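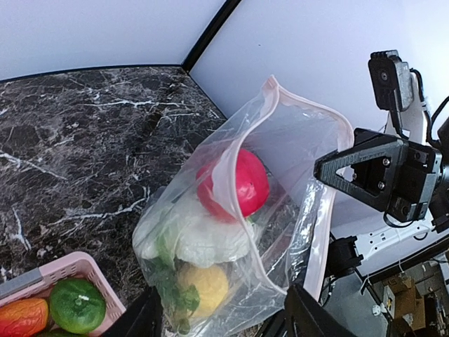 Artificial produce in a zipper bag on a marble counter.

Ravell review: certificate bookkeeping for small gas producers

June 24, 2023

Quick one, end of quarter is next week and I have a pile of stuff to close. But people keep emailing me about Ravell so I'm going to write it down once and send everybody the link.

What it is. Desktop program plus a web login, made by Sodent, for keeping track of renewable gas certificates when you're not big enough for a trading desk. You put in what your plant injected, you put in what got issued, what you sold, what got canceled and on whose behalf, and it keeps the running balance and makes the reports. It isn't a registry. It doesn't issue anything or move anything by itself. If you want a marketplace, wrong product, go look at Tam.

Who I am for the purposes of this: I do the books for two digesters, one on dairy slurry and one on food processing waste, both feeding the same stretch of grid. Before this I had a spreadsheet. A big one, color coded, with a tab called DO NOT SORT. I've been on Ravell since February, paid for it myself, no free license, nothing from Sodent except a renewal reminder that came too early.

Setup

Slow. The installer is fine, it's the import that gets you. My old sheet had 174 rows of issuance and Ravell wanted every one with a production month, a plant code, a feedstock class and a quantity in kWh. I had MWh. It doesn't convert. It doesn't warn you either, it just takes the number, and for a whole afternoon my dairy plant looked like it had produced enough gas to boil a kettle. Found it, fixed it in the sheet, reimported. The old rows were still there underneath the new ones. So now I had everything twice in two different units. There's a "clear and replace" tickbox but it's under Preferences, not on the import screen, and you have to close the batch first.

Second time through was fine. Do a test import with three or four lines, look at them, then do the rest. I wish the manual had said so on page one. The manual starts with a chapter on changing the color theme.

Feedstock classes are the other sticking point. The list that ships with it is decent for farm plants - slurry, straw, cover crops, the usual. For food waste you get one class. One. Our second site takes peelings, out of date packed salad, fryer fat, whatever the processors down the road need gone, and the auditor wants those split. You can add your own classes but they don't carry over to the sustainability report unless you map each one to a parent, and the mapping screen is the worst thing in the program. Tiny dropdowns, no search, no undo. Had to do it on the big monitor with my reading glasses on.

Daily use

Here's where I come around on it. Once it's loaded, it's quick. Open, pick plant, pick month, type the meter number, done. Keyboard all the way, no mouse, tab order makes sense. I can do both plants before my coffee's cool enough to drink.

The balance screen is the reason to buy it. Left column what you hold, middle what's promised under contract, right what's left that you can sell. Sounds obvious. My spreadsheet never did it properly because a contract in my world is never just a quantity, it's a quantity with a vintage window and a "must be waste based" and sometimes a "not from before the upgrade was commissioned." Ravell lets you put those conditions on the contract and then it only counts certificates that fit. First week it told me I'd promised the same block to two buyers. I had, too. Caught it with time to buy cover. That by itself paid for the license.

Expiry warnings, good. You set how far ahead, it sends an email with a plain list in it, no logos, no "insights." I've got it going to me and to Saskia Harawira who handles the selling side, and she's stopped ringing me to ask what's about to lapse. She did ask if it could send them on Mondays only. It can't.

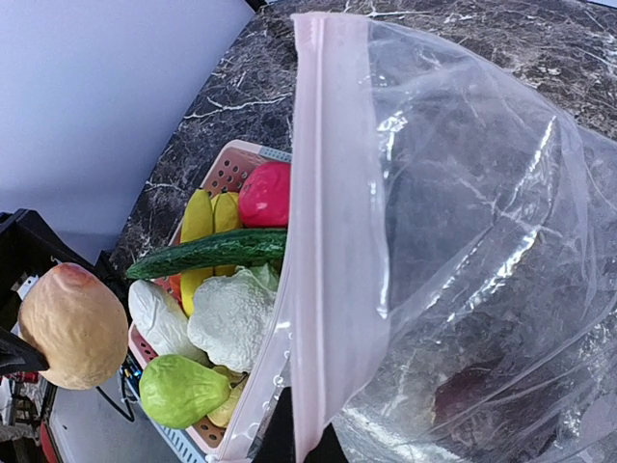 Search is good too, better than I expected. Type any piece of a certificate number and it finds the block it belongs to, even when the block has been split and split again. With the splits it shows a little tree, parent on the left, children going right, and you can click along to see where each bit went. When the auditor came I just sat there clicking and she wrote things down. Shortest visit we've had.

Cancelations. OK but fussy. You have to give a beneficiary, a reason and a consumption period and it won't save a draft without all three. Real life is the buyer sends you two of those on Thursday and the third after you've chased. So I've got a fake beneficiary called ZZ HOLD and I fix it after. I don't love having that in a set of books. Sodent, if you read this, drafts please.

Cross-border stuff

Don't do much of it, so take this part lightly. There's a transfer module, costs extra, and it's basically a form filler. It takes what's in your ledger and lays it out in the shape the receiving side wants, then you still go and submit it by hand in whatever portal. We did one transfer with it. The form came out right apart from the plant commissioning date, which it had flipped day and month. I caught that by luck. If your plant was commissioned on the fifth of May you'll never notice anything. Check it.

For one transfer I wouldn't have bought the module. It came with the trial and I let it run on and now I'm paying for it. My own fault.

Reports

Seven or eight built in, I use two. The annual mass balance report is clean and the auditor accepted it with no extra sheets, which never happened with my home made version. The sales summary is fine.

Custom reports use something called Wonus, which is an add-on you install separately, free, and I'd say it's half finished. You drag fields onto a page. Works until you want a subtotal, then the subtotals go on their own page, one each. I sent support a 314 page PDF of what should've been a one pager and to be fair to them they wrote back the same day and said yes that's known. Still like that as of this morning. I export to CSV and do it in the spreadsheet. So the spreadsheet isn't dead, just retired to light duties.

Support

It's mostly one guy, Paora Hoani, or at least he's the only one who's ever answered me. Knows the subject, doesn't paste you articles. Asked for my file, found a rounding problem in how I'd been entering partial months, sent it back with a note. The rounding was mine not theirs. Phone support is there on paper, I've called and gotten a recording. Email's the way to go.

Price

They charge per plant per year, with a step down after the first. I'm not going to quote it because they changed the page while I was on trial and will probably change it again. For one plant with a single buyer it's too much, stay on your sheet. With two plants, or one plant and messy contracts, it's worth it. No monthly option. Trial is long enough to do a full month end, so start it in the last week of a month and not the first like I did.

Stuff that bugs me

No unit conversion, see above. Mapping screen. Log out timer on the web version is way too short and it drops what you typed. Can't have two plants open side by side. The backup goes to the same folder as the live file unless you change it - change it. Dark mode makes the negative balances dark red on dark gray, and negative balances are the one thing I need to be able to see.

Stuff I'd miss

Balance screen, the split tree, expiry mails, and speed. It opens right away on an old laptop. It has never lost a record on me. Had one crash in February during that import mess and it came back up where I was.

Compared with Tam

People always ask. Tam is nicer looking and has the marketplace bolted on, and if you sell mostly spot you'll probably be happier over there. I tried it for a short while. The contract conditions were just a notes field, free text, and it counted everything as sellable whether it fit or not. For me that's the whole job so I went back. Saskia liked Tam better, for the record. She likes the price charts.

Verdict: buy it if you have contracts with strings attached. Do the test import. Skip the transfer module unless you ship a lot. Leave Wonus alone untill they fix subtotals.

I'll update if the next version does drafts.

Comments

gasbag_lenny
Thanks for this. Did the kWh thing bite you on the contract side too or only issuance? We have contracts in MWh and I can see that going badly.

M. Oster
Tam does have conditions on contracts now, came in with the spring update. It's under Advanced. Not as good as what you describe but its not just notes anymore.

feedlot_fran
We're one plant, one buyer, and I agree, couldn't make the price work. Still on the sheet. Mine also has a DO NOT SORT tab.

author
@gasbag_lenny contracts have their own unit picker so you're ok there. Why issuance doesn't have the same one I couldn't tell you. @M. Oster didn't know that, will have another look after quarter end.

PeatyB
Which version of Wonus are you on? The one from the downloads page is older than the one support will send you if you ask. Subtotals still broken in both but at least page numbers work.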